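Ellham gripper bench: equipment plan and data card

Status: working copy, last edited 25th February

What is in this folder

This folder holds the recordings from the gear bench at Ellham, together with the buying list we are working from. The two are kept together so that whoever signs off the next order can look at what the bench does before reading the prices. The recordings come from a small camera at the gripper end of the arm. There is no sound.

Files

plan.csv: one row per item, with supplier, lead time and whether it is ordered, quoted or only wanted
spares.csv: parts that wear out and how many we keep
clips/: the recordings, 200 in all
stills/: single pictures taken from the clips
notes.txt: changes to the bench, newest first

Columns in plan.csv

item: plain name, no part codes
supplier: Galang for mechanical parts, Casness for cameras and cables, blank if we have not chosen
lead_days: working days from order to delivery, as quoted
need: "must", "should" or "later"
state: "ordered", "quoted" or "wanted"
note: anything the buyer has to know

Please don't add a price column. Prices are in the finance copy, and the last time we kept them in both places they stopped matching within a month.

Planning for the next period

Orders open in April. Finger pads are marked "must". They are sold in packs of 50, and one pack should see us through to the following round. The quote from Galang has a lead time of 27 working days, so the order needs to go in as soon as the budget code is live.

Spare fingers are "should". We want 2 pairs on the shelf. Buy the same shape as now, or the clips made before and after the change can't be compared without a note on each one.

A second camera is "later". Skekomden, who share the recordings with us, have asked for a side view. It would need its own mount, cable and storage, and all three have to be costed along with the camera. Cable clips and trunking can come out of the small purchases budget.

Lighting is still open. Bright surfaces lose detail in some clips, and shadows fall across the work when a person stands near the bench. A diffused lamp has been suggested. Try a borrowed one first.

Sample still
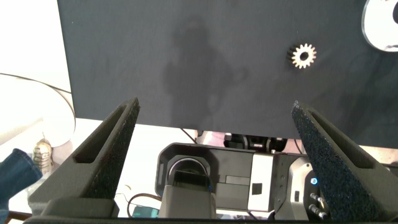
2 min read

The small metal gear on the dark panel is the sort of part the gripper works near, and the textured pads on the two fingers are the item in the first line of the plan. A person's shadow lies across the panel, and the background on the left is washed out, so this still is also attached to the lighting row.

Known gaps

Pad changes were not written down for the earliest clips. Lead times are the suppliers' own and have not been checked against deliveries. File names before the folder was tidied use a different pattern, and notes.txt has the old and new names side by side.

Use

Free to use within Ellham and Skekomden. Ask before passing clips to anyone else. Corrections to plan.csv go in as a new row with the old one left in place.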